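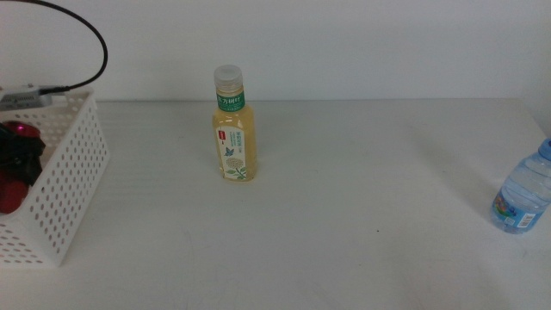 A bottle of tea, a bottle of water and one of our white baskets on the tasting table.

About Begum

Hello, and thank you for coming to find out who we are. Begum is a small importer of bottled teas and soft drinks, and we supply cafés, corner shops, lunch counters and a fair few office fridges from a unit behind the railway arches. We have 37 regular customers at the time of writing, and we know all of them by first name, and in several cases by their usual sandwich as well.

We began with tea and tea is still what we care about most. Not the hot sort, although the kettle here is seldom cold, but tea brewed and bottled to be drunk straight from the fridge, much of it without a grain of sugar. If you grew up in this country with iced tea that tasted mainly of peach sweets, a plain jasmine tea can come as a bit of a surprise. It is pale, it smells of flowers when you take the cap off, and it goes with a great deal more food than you might expect. We have converted a good many doubters over the years, usually at lunchtime and usually with something salty on the side.

How we started

Nour Dabbas and Sylvie Grewal met while working in the same café, a narrow place called Pastis which had eleven seats and one very overworked fridge. Nour did the ordering and Sylvie did nearly everything else. The drinks came from a big wholesaler who delivered what he liked when he liked, and the two of them got into the habit of going out on their afternoon off to look for things they would rather be selling. They came back with carrier bags full of bottles from every Chinese, Lebanese and Turkish grocer they could reach on the bus, and lined them up on the counter after closing to taste them.

Customers started asking for the ones they liked. Then the café up the road asked where they were coming from, and then the barber's. By the time Pastis changed hands, Nour had a notebook of people wanting deliveries and Sylvie had a van (a terrible van, with a side door that had to be tied shut). They took the unit that March and named the business after the lady who ran the grocer's shop below Nour's first flat, and who let her buy single bottles out of the multipacks. Mrs Begum came to see the place once it was painted and told us our shelves were too high. She was right, and we lowered them.

The tasting table

Every drink on our list has spent time on the white table in the back room. It is a plain thing, a bit scuffed by now, and it stands against a plain wall. We have been offered grander furniture and have always said no. You can see the colour of a tea properly against white, and that matters to us, as a pale yellow jasmine and a slightly deeper green tea are easily muddled on a dark worktop.

A tasting goes like this. The bottles come out of the fridge in good time, so that they are cool but not icy, and each is poured into small plain cups. There is always water to go with them, and everyone takes a mouthful between teas. We try them in order from the lightest to the strongest, and we don't talk until the last cup is down - a rule brought in for Fadi Nasrallah, who is a lovely man with very persuasive opinions. After that we talk a great deal. If four out of the five of us would happily buy a bottle with our own money, it goes forward to a few friendly cafés for a month's trial, and if people come back for it there, it goes on the list.

We look at the labels too. Plenty of our customers can't read Chinese, and neither can most of us, so each tea we sell goes out with a shelf card that gives its name in English, what is in it, whether it is sweetened, and a line or two on how it tastes. That said, we are very fond of the original labels and we like to see them facing forward. Butterflies and blossom do a good deal of the selling on their own, and people will pick up a bottle simply to have a closer look.

Who you will meet

Nour looks after the buying. She keeps in touch with our suppliers, reads the small print and decides how many cases we can sensibly fit in the unit, a subject on which she and the rest of us do not always agree.

Sylvie is in charge of customers and deliveries. If you ring before ten in the morning you will most likely get her on the hands-free, so do please speak up.

Maysoun Boutros writes the shelf cards and the order sheets, and does our accounts with a patience we don't deserve. She came to us for 17 hours a week while her children were small and has gradually taken over the whole of the front office, including both windowsills.

Hussam Shboul runs the stockroom. Everything in there is dated, turned to the front and put back where it came from, and new starters are shown round it slowly.

Fadi drives the second van and takes samples out to new customers. He worked in restaurant kitchens for years, and if you tell him what is on your menu he will suggest a tea to go with each dish, and quite possibly a change to the dish.

How we like to work

Our smallest order is a single mixed case, and we mean to keep it that way. Most of the shops we supply have very little storage, and we remember what it was like at Pastis with boxes stacked up beside the lavatory. You are welcome to mix teas in a case, swap a flavour that isn't selling for one that might, and ring us up when you have run out on a hot afternoon. We can't always help the same day, but we do try, and within the town there is no delivery charge on orders over £100.

We would far sooner you took a little and came back than filled your cellar with something you weren't sure about. Samples are free to any café or shop thinking of opening an account, and there is no need to dress up a request for them. Just tell us what sort of place you have and what your customers tend to drink now.

Come and try some

The tasting table is open to visitors most afternoons from two o'clock. It does help if you let Maysoun know beforehand so that she can get the right bottles out of the fridge, but people do turn up without warning and we have yet to send anybody away thirsty. The entrance is the green door past the tyre shop. The bell is faint, so press it twice, and if no one appears, come round to the loading side and call for Hussam.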